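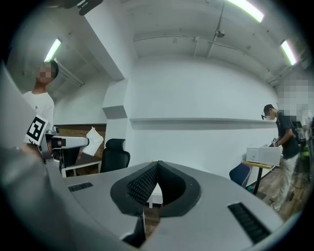
白纸巾与木地板

八月
Vesela Kolev

Iestyn 写道：

> 各位好，我是上个月才加入列表的，翻了一遍旧信，没找到完全对得上的，只好另开一个话题。
>
> 我们今年春天搬进 Amissah 楼的三层，客厅大概是后来翻修过的，实木条板，企口，下面是木龙骨。面积17平方米。前任住户说地板九年前打磨过一次，之后就没动过，至于当时上的是油还是漆，他说不清楚。现在有这么几个问题：
>
> 一，靠阳台那边的板缝很宽，能插进一张银行卡。刚搬进来时最宽，现在好像窄了一些，但也可能是我看惯了。要不要趁夏天填上？
>
> 二，从门口到沙发那条路上有几块板踩了会响，晚上尤其明显，楼下邻居还没说什么，我自己先受不了了。
>
> 三，暖气片下面有一块发黑的印子，巴掌大小，擦不掉。旁边还有几个白色的圆圈，应该是放过花盆或者杯子。
>
> 四，Landden 的人来看过，报了3298，全屋打磨，上两遍水性漆，不含挪家具。他在屋里一共待了不到一刻钟，没有量含水率，也没问我们暖气的事。价格合不合理我没有概念。
>
> 另外 Rok Zupan 在旧信里提过一种叫 Tikier 的硬蜡油，说可以自己上，不用请人。我手不算笨，但从来没碰过地板。想听听大家的意见，尤其是做完以后后悔的。
>
> Iestyn Lewis

Iestyn，你好。

我在家里做过两次地板，一次请人，一次自己动手，中间还帮 Amra Vidmar 做过她的走廊。都不是专业出身，所以下面说的只当一个住户的经验看。我按你的顺序回，但会把第四条提到前面来，你前三条怎么处理，多半要看第四条的结果。

先弄清楚现在面上是什么。

前任住户说不清楚很正常。我自己那套房子的房东当年也很肯定地告诉我是漆，后来一磨，砂纸两分钟就糊死了，是老蜡，不知道叠了多少层。判断的办法不复杂，找一个平时看不见的角落，比如书柜后面或者门背后，先用拧干的布擦干净，等它干透，滴一滴清水，放十分钟。如果水珠一直鼓着，擦掉以后没有痕迹，面上多半还有完整的漆膜。如果水慢慢摊开，木头颜色变深，过一会儿又退回去，那就是油，或者漆已经磨没了。如果水珠鼓着，但擦掉以后留下一个发白的印子，要怀疑有蜡。

再用硬币的边在同一个角落轻轻刮一下。漆会刮出很细的碎屑或者一道发白的线，蜡会卷成软的一小条，油基本刮不出东西。两个办法合在一起看，比单看一个可靠。走得多的地方和角落里结果可能完全不同，所以两处都试，记下来。

这一步关系到钱。如果是油，而且木头没有大的损伤，你很可能根本不需要打磨，清洗之后补一遍同类的油就行，一个周末能做完。如果是漆，膜还完整，只是发乌和有细划痕，可以轻轻磨毛再盖一遍，也不用磨到白木。只有漆膜一片一片脱落、木头已经发灰，或者你确定有蜡又想改上漆的时候，才值得整屋磨到底。

实木条板能磨的次数是有限的。企口上面那一层磨薄了，边缘会裂，会翘起一条一条的刺，到那时就只能换。你可以在门槛或者暖气管穿过地板的孔那里看一眼断面，量一下从表面到舌头上沿还剩多少。量不到就把踢脚线拆一小段。Landden 的人没看这个，我会请他回来看，或者换一家问问。

说到报价。3298 这个数字本身我不想评价，各地差得太远，材料也不同。我更在意报价单上写了什么。下面这些我当年都吃过亏，建议你让他写进去：

磨几道，每一道用什么目数，边角用什么机器。大机器够不到墙边，有人用小圆盘机随便转两下，上完漆以后沿着墙一圈全是月牙形的纹，斜着光看非常清楚。我第一次请的人就是这样，到现在那个房间的窗下还留着。

漆的牌子和型号，单组分还是双组分，每一遍用多少。“两遍水性漆”这几个字什么都没有说。通常还需要一遍底漆，如果底漆算在两遍里头，那面漆就只有一遍，客厅是不够的。

两遍之间是否打磨，怎么吸尘。

暖气片下面和管子周围做不做。很多人默认不做。

踢脚线拆不拆，谁装回去，拆坏了算谁的。

多久能走人，多久能放家具，多久能铺地毯。这三个时间不一样，最后一个最长，很多人在这上面心急，地毯一铺，几个星期以后揭开，下面的颜色和旁边不同，还粘着一层毛。

不含挪家具这一点，我倒觉得没问题。自己挪更放心。只是要事先想好挪去哪里，17平方米的客厅，东西不算少。Amra 家做走廊的时候，鞋柜和大衣架全堆在厨房，她三天没法开烤箱。

至于他没有问暖气，我觉得是个不太好的信号。也可能他见多了，扫一眼就知道。你打电话问他一句，看他怎么答，就知道了。

接着说缝。

不要在夏天填，也不要在冬天填。这话听起来像在敷衍，我解释一下。

木头顺着长度几乎不变，横着会随湿度胀缩。八月空气潮，板子胀开，缝最窄；等开了暖气，屋里干上一两个月，板子收缩，缝最宽。你春天搬进来的时候正好是一个供暖季的末尾，看到的差不多就是最宽的样子，现在变窄了是真的，不是看惯了。如果你现在填硬的腻子，到了冬天板子一缩，腻子要么裂开，要么只粘住一边，走一走就碎成渣跳出来。如果在最干的时候填满，来年夏天板子没地方胀，轻的把腻子挤到表面上，重的整片拱起来。我见过拱起来的，在 Tureck 一间老学校的活动室里，中间鼓得能滚球，后来是沿着墙锯掉一条才落下去的。

所以我的建议是先花一年时间看。买一个便宜的湿度计，放在离暖气和阳台门都远一点的地方，高度不要太高，放在矮柜上就行。挑三条缝，用塞尺或者叠起来的卡片量一下，写在一张纸上，贴在柜门里面，每个月同一天再量。到明年这个时候，你就知道你家的缝一年里变化多少。变化不大的缝，可以嵌木条，用同一种木头，削成楔形，只在一侧抹胶，另一侧留着活动。变化大的缝就别管它，用吸尘器的扁嘴定期吸一吸。

也有人用麻绳塞缝，老式的做法，绳子有弹性，能跟着动。颜色事先用茶水或者稀释的着色剂染过，看上去很自然。缺点是藏灰，而且如果以后要打磨，得一根一根抽出来，不然会缠到机器里。我在卧室用过，满意。客厅有小孩掉饼干屑的话就算了。

靠阳台那边缝特别宽，还有一个可能，是太阳晒的。门口那一片夏天下午晒几个小时，木头温度比别处高很多，干得更彻底。看看颜色是不是也浅一些。拉一层薄窗帘，第二年会好一点。另外，也顺便看看阳台门的门槛有没有渗水，反复干湿的木头缝会越来越宽，这和正常的收缩要分开处理。

冬天加湿也有帮助，但不要过头。我的习惯是湿度计低到三成多的时候开加湿器，回到四成多就关。再往上，窗框角上开始结水，为了地板把墙弄霉了不划算。

然后是响声。

响声是板子和别的东西之间有相对运动，找到是谁和谁在动，就好办。找一个人在上面来回走，你自己趴在地上，手掌平放在板缝上，响的时候会感觉到。如果楼下是你认识的人，可以请他在下面听，不过那是木龙骨加吊顶，声音会跑，听不准。
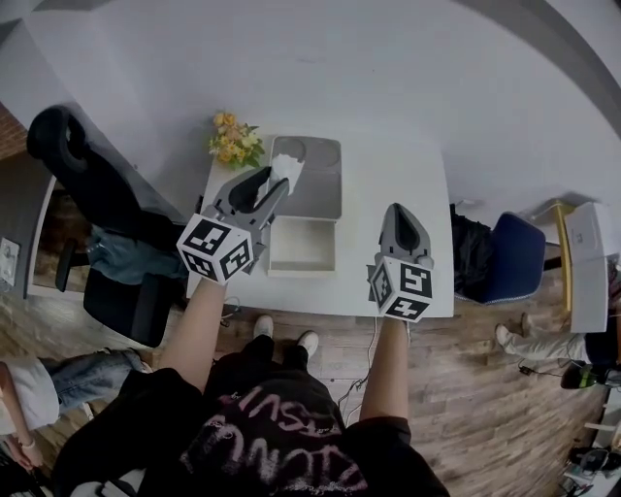 第一种情况，企口之间摩擦。声音比较尖，短，一踩就吱一声，脚抬起来又一声，手能摸到两块板有一点点高低差。这种最轻，往缝里撒一点滑石粉，用软刷子扫进去，垫着布在上面踩几下，让粉下去，多余的吸掉。通常能管几个月到一年。有人用石墨粉，效果更久，可是黑的，浅色地板慎用，落到袜子上会踩得到处都是。不要往缝里滴食用油或者润滑油，短期安静，以后会发粘、发黑，将来上漆的时候那一条怎么都不附着。

第二种情况，板子和龙骨之间松了。声音比较闷，像木头敲木头，范围往往是一条线，和龙骨的方向一致。原因一般是钉子在木头里磨出了空隙。处理办法是从上面补螺钉。先找到龙骨，最可靠的线索是原来的钉子，如果是暗钉看不见，就用小磁铁在地上慢慢拖，吸住的地方做个记号，几个记号连成一线就是龙骨。预先钻孔，再上螺钉，螺钉头沉下去，用同种木头的木塞盖住，木纹对齐，干了以后削平。有一种头部可以在表面以下折断的细螺钉，留下的孔很小，用蜡棒补一下就看不出来，我更喜欢这种，买的时候看清长度。

动手之前一定要弄清楚下面有没有管子和电线。暖气管很可能就从龙骨之间走，有些地方为了过管子还在龙骨上开了槽，离板底很近。Amra 家走廊有一处，如果我们用了长一号的螺钉，就正好打进去。我们是拆了一小段踢脚线，用手电往里照，才看到管子从那里拐弯的。你家暖气片在什么位置，管子从地板哪里下去，画一张草图，把这些地方避开。

第三种情况，龙骨本身在晃，或者龙骨下面的垫片松了。踩上去会觉得软，旁边柜子里的杯子跟着响。这种从上面补螺钉没有用，要掀开几块板从下面垫。企口板掀开第一块最难，要把舌头锯断，装回去的时候这一块就少了咬合，需要在下面加一根托木。第一次做的话我会请人，这个活不大，找做木工的师傅，不一定要找地板公司。

你说是从门口到沙发那条路上有几块，而且是“几块”，不是一片，我猜是前两种混在一起。先试滑石粉，花不了多少钱。做完以后还响的，再考虑螺钉。顺序很重要的一点是：补螺钉要在打磨之前。如果先磨好上了漆，再来钻孔，补的地方怎么看都是一块疤。这又回到第四条，不管最后让谁做，响声先处理完再约他。

还有，湿度大的时候响声会变少。你现在听到的是夏天的响声，到冬天可能多出几块来。所以我上面说的看一年，对这一条也适用。实在受不了的那几块可以先弄。

第三条，印子。

黑印和白圈是两回事。白圈通常在漆膜里，是潮气或者热进去了，木头没有坏。完全干了以后有时候会自己淡下去。可以用不太热的电吹风，隔远一点，来回移动，吹几分钟停一停，看有没有变化。或者用很细的抛光膏顺着木纹轻轻擦。如果面上是油，白圈一般更好处理，用同一种油配细的百洁垫打几圈，擦干净就行。不要拿熨斗，虽然网上有很多人拿熨斗，我见过有人烫出一个三角形来。

黑印就深了。暖气片下面的黑印最常见的原因是放气阀或者接头慢慢漏水，水里带铁，和木头里的单宁起反应，变成蓝黑色。橡木特别容易这样。所以第一件事是确认现在还漏不漏。供暖季还没到，现在看不出来，等开了暖气，在接头下面垫一张白纸巾，过一夜看看，干的就再垫几天。纸巾比手摸可靠，有些接头漏得很慢，水还没滴下来就在管子上蒸发了，只留下一圈水垢，但纸巾绕着接头裹一层，会有一点发黄。不修好漏点，印子处理得再干净也会回来。

确认不漏以后，可以用草酸。草酸只对铁和单宁的黑印有效，对霉、墨水、宠物尿都没什么用，而且必须直接接触木头，上面有漆就先要去掉。用温水溶开，戴手套和护目镜，开窗，刷在印子上，等它变淡，必要时再刷一遍，然后用清水反复擦几次，把草酸洗掉，再彻底晾干。草酸干了以后变成细粉，千万不要在没有洗干净的时候打磨，吸进去很伤。它有毒，家里有孩子或者猫狗的，做的时候关门，剩下的收好。

处理过的地方会比周围浅，所以最好和整屋打磨一起做，在磨到白木之后、上第一遍之前。单独处理一块的话，要准备好自己调颜色，一次成功的机会不大。我自己那块黑印调了三次，最后放了一只花架在上面。

如果草酸没有用，用锥子轻轻扎一下黑的地方，再扎旁边好的地方，比较一下手感。如果黑的地方软，说明木头已经烂了，只能换那几块板。换板的时候顺便看看下面的龙骨。

再说 Tikier 和自己动手的事。

Rok 说的我基本同意。硬蜡油对新手比较宽容，搭接的痕迹不明显，哪里磨坏了就补哪里，不用整屋重来。他在那封旧信里没有写到的，我补充几点。

第一，一定要薄。我第一次用的时候按刷墙的感觉来，觉得颜色不够深就再加一点，结果一个星期以后还粘脚，最后用白矿油一块一块擦下来重做。正确的量是你觉得不够的那个量。刮板刮开，等它吃进去，再用干净的白垫子或者不掉毛的棉布把浮在上面的全部擦掉。擦完应该是摸上去微微有点潮的感觉，看不到亮的油膜。

第二，擦过油的布会自燃。这不是吓人的话。干性油在布里氧化会发热，揉成一团扔进垃圾桶，几个小时以后就能烧起来。用完马上摊开晾在室外不可燃的东西上，一层，不要叠，或者泡在装满水的金属桶里，盖上盖子。百洁垫、纸巾、吸过油粉的吸尘袋都一样。请每一个帮忙的人都知道，包括只来待半个小时的那一个。

第三，打磨的目数不要太高。很多人以为越细越好，磨到像家具一样，结果表面太密，油吃不进去，颜色发浅，也不耐磨。具体磨到哪一号，看罐子上的说明书，按上面写的停。边角用手持机器的时候，可以比大机器细一号，这样边上和中间吃油的深浅比较接近。

第四，颜色。清油上去，木头会变深变暖，橡木尤其明显，大致就是你用湿布擦一下看到的那个颜色。喜欢白木那种浅色的人往往在这里后悔。有加了一点白的型号，可以让颜色停在刚磨完的样子，先在样板上试。样板要用你自己家的木头，从衣柜底下或者拆下来的废料上取，也要磨到同样的目数，不然没有参考意义。

第五，日后的打理。油面不能用普通的多功能清洁剂，会把油一点点洗掉。用配套的皂液，拖把拧到几乎不滴水。走得多的地方一年补一次，别的地方两三年。如果你知道自己不会去做这些，那就上漆，不必有什么负担。Marcelino Magalhães 前几年在列表上和大家争论过这个问题，他坚持说带孩子的家庭只能上漆，我当时不同意，现在觉得他讲的有一部分道理，至少餐桌下面那一块是这样。

租打磨机的话，提前一天去试，别在周五傍晚去取，好用的都被拿走了。大机器落地之前必须已经在走，停的时候先抬起来再关，不然原地一两秒钟就是一个坑，而且这个坑磨不平，只会越磨越宽。第一遍先在沙发要盖住的地方练手。顺着木纹走，板子不平才斜着走第一道。所有的钉头都要先敲下去，露一个尖就能撕掉一整张砂带。插座用的是哪一路也看一下，老楼的线路带大机器有时候会跳。我租的那台功率超过2000瓦，和电热水壶开在一起，整层就黑了。

灰尘比你想的多。门用塑料膜封上，中间留一条可以进出的缝，衣柜也要封，烟雾报警器罩起来，当天晚上记得取下来。口罩要用真正防细粉尘的那种。橡木的粉尘对鼻子和呼吸道不好，不要因为机器带集尘袋就不戴。老房子如果有年头很久的漆，先查一下含不含铅，药剂店有试纸，查出来有就不要自己磨。

时间上，Amra 家的走廊很窄，我们用了一个长周末，前后还各搭进去一个晚上。你家17平方米，第一次做，我会按五天算，再加上放着等它硬的那一个多星期。这期间可以穿袜子走，别的尽量不要。家里有人能借住就更好。

如果你问我在你的位置会怎么做：现在不填缝，先做滴水试验，把结果发上来。滑石粉这个周末就可以试。接头等开暖气以后查。Landden 那边请他再来一次，带上含水率仪，把我上面列的几项写清楚，同时再找一家比一比。真要打磨，我会等到明年春末，暖气停了几个星期、梅雨还没来的时候，那时候木头不在两个极端上，窗也能开。你们刚搬进来，到那时家具怎么摆也定下来了。

还有一个小地方。椅子脚和桌子脚下面的毛毡垫，不管你最后做不做别的，现在就贴上，买带钉子的那种，粘的过几个月会滑到一边去，胶留在地板上。沙发重，用硬一点的大垫。毛毡里会嵌进沙粒，隔一阵翻过来看看，有沙就换，不然等于给椅子装了砂纸。门口里外各放一块垫子，里面那块要长一些，让人至少走上两步。

Rok 如果看到，请说一下你上次补油离第一次隔了多久，还有那罐开过封的 Tikier 后来有没有结皮。我柜子里也有半罐，摇起来声音不太对。

Vesela

又及：你问做完以后后悔的。我请人的那一次，后悔的是选了高光的漆。下午太阳一进来，每一根头发都看得见。第二个房间我用了哑光的，同样的灰，同样的头发，三天吸一次就行。

又又及：旧信里有一个关于踢脚线怎么拆才不带下墙皮的话题，是 Amra 开的头，标题写成了“厨房水龙头”，所以搜不到。要点是先用刀沿着上沿把漆割开，撬棍后面垫一块宽木板，从中间的钉子开始，不要从墙角开始。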